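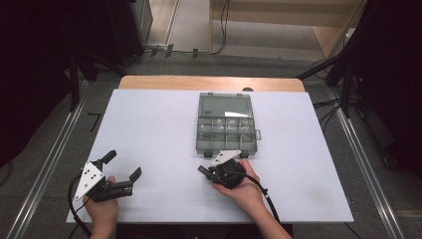
Two hand-held grippers and a closed organizer box on the white board, at our Tririvberg site.

About Stovico

Stovico records people doing small jobs with their hands. We sell those recordings, cleaned and labeled, to teams that are trying to get robots to do the same jobs. That is the whole business. If you came to this page looking for a promise that a machine will be folding your shirts soon, we don't have one, and we would be careful around anyone who does.

We started in a rented unit in Tririvberg with one table and a strong suspicion that most of the data then being passed around was poor. The suspicion held up. The first outside collection we paid for contained 521 recordings. When we watched all of them, start to finish, we kept 107. The rest had missing stretches, labels that named the wrong task, or a person who plainly did the same thing every time with the object in the same spot. A learning system fed on that will look wonderful in a demo where the object sits in that same spot. Move it a hand's width and you have an expensive machine pinching air.

What we do

Our collectors work at a table with a gripper in each hand. The grippers have fingers like the ones a robot arm would carry, so the person has to solve the job the way the arm would have to: no thumbs, no fingertips, no quick nudge with the side of a palm. Opening a latch is easy for you. Try it with two stiff fingers and you start to see why this field moves more slowly than its press releases.

Each attempt is recorded as one example. An example has the view from the head of the person working, the motion of both grippers, and a plain sentence saying what the job was. We write that sentence before the attempt. Writing it afterward is how "open the box" turns into "move the box" because the box slid and somebody was tired.

Containers are a large part of our catalog. Boxes with lids, boxes with latches, trays with compartments. They look dull and they cause a lot of trouble. Clear and cloudy plastic is hard for cameras, small parts in small compartments are hard for everybody, and a lid that needs one hand to steady and the other to lift will show up a weak two-handed policy in a few seconds. Customers ask us for kitchens. We usually tell them to look at how their system handles a plastic organizer first.

What we don't believe

We don't believe that more is always better. There is a habit in this business of quoting hours of data as if it were fuel in a tank. Hours of what? Ten hours of one person moving one cup teaches very little that the first half hour didn't. We have been undercut on price by companies that count the time when the recorder is running and the person is reading the instructions.

We don't believe in perfect examples either. Some buyers ask us to throw out every attempt with a slip or a second try. We'll do it if they insist, and we'll put in writing that we think it's a mistake. A system that has only seen clean work has no idea what to do after it fumbles, and it will fumble. Our standard sets keep the recoveries and mark them.

And we don't believe a success rate without a description of the test. When somebody reports one, ask who placed the object, who decided what counted as success, and how many attempts were quietly left out as "setup problems." We ask this of our own customers. A few have stopped inviting us to things.

Does it work?

Sometimes. We would rather you heard that from us.

Our longest-running customer is El Ouafi, a firm that builds sorting stations for repair shops. They trained on our container set and then tested on boxes we had never recorded. Their arm managed the lids well. It did badly on latches, especially stiff ones, and more examples of the same kind made very little difference. What finally moved the result was a change in how we varied the starting position, plus a different finger pad on their side, and we can't tell you how much of the credit belongs to each. They'd like to say it was the pad. We'd like to say it was the data. There was no proper comparison, so neither of us should be saying much.

We had a project with Visden that did not work at all. The job was threading soft cable through clips. We collected for months, the recordings were good by every check we had, and the trained system never got past the second clip. Our best guess is that the person doing the task was feeling tension through the gripper handle, and nothing in our recordings captured that. We still list the set, with that warning at the top of its page. It sells poorly.

How we check

A session runs 15 minutes and then the collector stops for a break. People get sloppy after that, and they get sloppy in a particular way: they begin to repeat themselves. We change the objects, their positions and the person on a written schedule, so that variety doesn't depend on anyone feeling creative before lunch.

Every example is watched by a person who did not record it. That reviewer can accept it, send it back for a better label, or drop it. We tried handing this step to software. It was good at finding recordings with dropped signal and useless at noticing that a job had not been done. We kept it for the first and took it off the second.

For each set we publish four numbers: attempts recorded, attempts kept, number of different people, and number of different objects. We have asked other suppliers to publish the same 4 and have had polite replies.

Working here

Collectors are employees, paid by the hour and never by the example. Paying by the example gets you a great many fast, identical examples. You do not need a technical background. You do need patience, steady hands and a willingness to say "that one was no good" about your own work. The grippers are tiring in the forearm for the first week or so, and we rotate people between tables and review for that reason.

We post openings on the jobs page, usually in November and again in spring. Please don't send us an essay about the future of robotics. Tell us about something fiddly you fixed.

Buying from us

Ask for a sample before you ask for a price. We will send a small set with the rejected attempts included, so you can see what we threw out and argue with us about it. If your problem is one we think our kind of data won't help with, we'll tell you on the first call. Cable work currently falls in that group, along with anything where the job is mostly felt and hardly seen.

Visits to the Tririvberg site are by appointment, mornings only — afternoons are for recording, and visitors talk.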